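Konow Street Family Center
Indoor and yard safety check, spring round
Checked by: Mārtiņš Jaunzems
Present for the first part: Godelieve Segers
Date: Sat 8 March

How I mark: OK means I looked and found nothing to do. REPAIR means it must be done and a name is written next to it. WATCH means it may stay as it is until the next round, but please keep an eye on it. STOP means not to be used before I have signed again. Where I could not look at a thing, I write NOT CHECKED and I leave it like that, also when it is probably fine.

1. Entrance and hallway

1.1 Front door closes by itself, no slam - OK
The closer was adjusted in December and it still holds. In the last 20 cm the door goes slowly, as it should with small fingers nearby.

1.2 Finger guard on hinge side - REPAIR (Ward Brouwer)
The plastic strip has come loose at the bottom. A child can put a hand behind it. I pressed it back but it does not stay. Please do not glue it, the old glue must come off first and then new screws.

1.3 Floor mat lies flat - WATCH
One corner lifts when the door opens. I turned the mat around and now the corner is at the wall. This is not a solution for years.

1.4 Coat hooks - OK
All have the round ends. The one that I complained about last time is replaced.

1.5 Stroller parking does not block the way out - REPAIR (everyone)
When I arrived there was a stroller in front of the inner door, folded, but still in the way. I know that it is the most practical place. The line on the floor is there for a reason and I would like that we respect it. Godelieve will put the sign lower, so that it is seen by a person who bends down to fold something.

2. Stairs and landing

2.1 Handrail, both heights - OK
The low rail for children moves a very little bit at the second bracket. I tightened it by hand.

2.2 Gate at top of stairs - STOP
The latch closes with a click but if you pull upward it opens again. I tried it many times and it failed more often than it held. The gate is tied open now, with a note, and the door behind it must be locked during the group hours. A new latch from Nernetti is ordered. Do not try to bend the old one back, please. It was bent back once before and I think this is how we came here.

2.3 Edge strips on steps - OK

2.4 Light on landing - OK
It takes a moment to come on. Lurdes Azevedo asked if this is a fault. It is only the type of lamp.

3. Big room

3.1 Radiator covers - OK
Firm. Dusty inside, this is for the cleaning list and not for mine.

3.2 Tall shelves fixed to wall - REPAIR (Ward Brouwer)
The shelf beside the window has its bracket, but the screw goes only into plaster. I could pull it out with two fingers. Until it is repaired the heavy books are on the lowest board. Ward, the wall there is hollow, so you need the other kind of plug.

3.3 Window restrictors open 100 mm and not more - OK
I measured with the wooden gauge. The left window is stiff and people will be tempted to unhook the restrictor to get more air. Please open two windows a little.

3.4 Blind cords - OK
All on the cleat, high. Thank you, this was much better than last time.

3.5 Tables and chairs - WATCH
I turned over every chair. On a few of them the foot caps are worn thin and the metal will soon come through. We have a box of caps in the cupboard, but they are for the old chairs and they fall off from these. New ones must be for a round leg. I wrote the size on the box lid.

4. Play material

This section is the longest work and I do it the same way each time. Everything goes on a table in good light, I pass my thumb along each edge, then I look at the surface from the side. For the youngest group I use the small-parts tube too. If a piece goes completely in the tube, it does not go to that group, it does not matter how nice it is.

4.1 Building blocks, general
Look for: splinters, lifted paint, cracks that run with the grain, sharp corners after a fall, parts that were glued and are opening. Plain wood and painted wood get the same check. For a block with a smooth metallic look I want to see also if the surface has a burr or a skin that peels, because a peeled flake is more sharp than you expect.

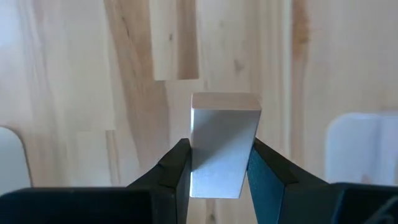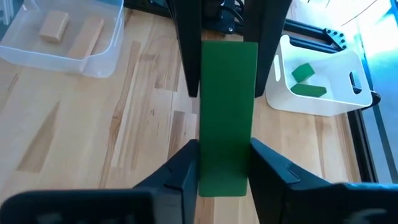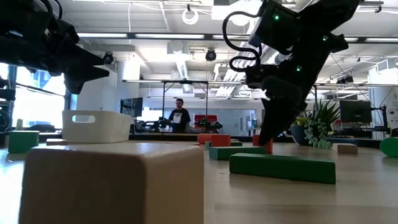 4.2 Storage of play material - WATCH
Heavy pieces low, light pieces high. This is mostly followed. On the back shelf the heavy pieces were again on top, and I moved them down. A bin that is full above its rim is not a good bin for a shelf, it must stand on the floor.

4.3 Bins and baskets - REPAIR (Godelieve Segers)
One woven basket has broken ends that stick to the inside. It is not worth to repair, please throw it away. Someone will say that it can be kept for the hats. It scratches also with hats.

4.4 Soft toys - OK
I pulled the eyes and the ribbons. The bear with the open seam is sewn and I cannot find the place anymore, so the work was good.

4.5 Toys with batteries - REPAIR (Lurdes Azevedo)
Every battery door must have its screw. On the music box the screw is missing and the door holds with tape. I took the batteries out and they are in the office drawer. This is the item about which I am the most strict. If a screw cannot be found the toy leaves the house.

4.6 Dress-up clothes - OK
No long cords at the neck. The cape has a touch fastener which opens when I pull.

4.7 Cleaning record - NOT CHECKED
The folder was not in its place. Cor Bakker has perhaps taken it home to copy. Please bring it back and I will sign separately.

5. Kitchen corner

5.1 Hot water at the low tap, limit 40 degrees - OK
I let it run until the number did not change anymore. It stayed under the limit.

5.2 Kettle out of reach, cord not hanging - REPAIR (everyone)
The kettle was in the right place and the cord was not. It hung over the edge of the counter, exactly at the height of a three-year-old. I shortened it with the clip behind the kettle. The clip was always there.

5.3 Cupboard locks - OK
The one under the sink needs a strong push. Better too hard than too easy, but if somebody leaves it open because of this, tell me.

5.4 First aid box - REPAIR (Godelieve Segers)
The box is there and the lid opens well. The cold packs are used and not replaced, and the list inside the lid is from the box before this one. New content is to be ordered from Vedico as always, order line 137.

5.5 Allergy sheet on the inside of the door - OK
It is readable and the names are up to date, Lurdes confirmed this to me on the phone.

6. Fire and exit

6.1 Smoke alarms tested - OK
All made noise. The neighbors were informed before.

6.2 Extinguisher, pin and seal - OK
Service label from Rosser is still valid. The hook is a little high for Godelieve, who had to stand on her toes. I will ask if we may put it lower.

6.3 Back door opens without key from inside - OK
It opens, but it drags on the threshold in wet weather. I planed it a bit last autumn and it would need a bit more.

6.4 Meeting point sign - REPAIR (Cor Bakker)
The sign has faded so much that only the arrow can be read. The arrow points to the correct side at least.

7. Yard

7.1 Sandbox cover - OK
7.2 Fence boards - WATCH
There are nail heads coming out near the gate, on the side of the street. I hammered the ones I saw. After the frost more will come.

7.3 Swing chains and hooks - NOT CHECKED
The swing is still in the shed for winter. It must not be hung up before I have looked at the hooks on the ground. I say this each spring, and one spring it was already hanging when I came.

7.4 Plants - OK
The bush next to the sandbox has berries in autumn. I have asked for the name of it and nobody could tell me. Until we know, I would like that it is cut back behind the fence line.

Follow-up

The gate (2.2) and the shelf (3.2) come first, please do these before anything else on the list. The battery screw (4.5) can be bought in any hardware store. I come back when the latch has arrived and will then look at all items marked REPAIR, also at the ones where somebody tells me it is done.

When you have finished an item, write your name behind it on the paper copy in the office and not only in the group chat, I do not always find the messages again.

M. Jaunzems

Added by hand on the office copy:
1.2 strip is off, old glue scraped, waiting for screws - Ward
4.3 basket gone - Godelieve
4.7 folder is back on the shelf, sorry - Cor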